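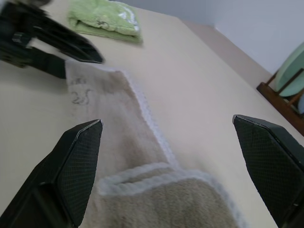 The robotics club at Drullelham Secondary is spending this term on laundry. The task for the regional student challenge in February is to fold towels with two arms, and the members have been working at it two afternoons a week since the start of the school year. Each run begins with a towel spread on the cream tabletop within reach of both grippers. The beige one, with its white woven border, is the one most of the students prefer for practice, as the border shows up well against the rest of the cloth in the wrist camera view. The green towel at the back is softer and fluffier and is harder for the grippers to hold by a single layer.

Terence Fothergill, who teaches Grade 11 physics and runs the club, picked the towel task over the block-stacking one that the school entered last year. "Blocks stay where you put them," he said. "With a towel the students have to think about what the cloth does after you let go of it." The club has 14 members this year, up from 10, and they are split into a hardware group and a programming group.

The hardware group looks after the arms and the fingers. Ye-seo Hyun spent most of the fall on the grip pads. The first set was smooth and let the terry cloth slip out whenever the arms pulled in different directions. The pads now have a crosshatched texture, and she says dropped corners are much less common than they were. She is still changing the angle of the fingertips, which tend to pick up two layers when the program wants one.

The programming group, led by Marisol Carhuamaca, records practice folds by steering the arms by hand and then uses the recordings to train the robot to do the fold by itself. A full fold takes nearly 7 minutes at the moment, and the challenge rules allow 10. The group would like to bring the time down before it starts on a second fold. Most of the delay comes at the point where one arm holds its end of the towel still and the other looks for an edge.

There are a few notices for members and families. Practice stays in Room 2 until the end of the month. Students who are going to the challenge need to hand in their signed travel form to Mr. Fothergill by Monday, January 24, 2022. The bus will leave from the front doors, and the time will be sent home once the schedule is out.

The club could also use more towels. Hand towels and bath towels in any plain colour are fine, and worn ones are welcome as long as they have been washed. They can be left at the main office, marked for robotics.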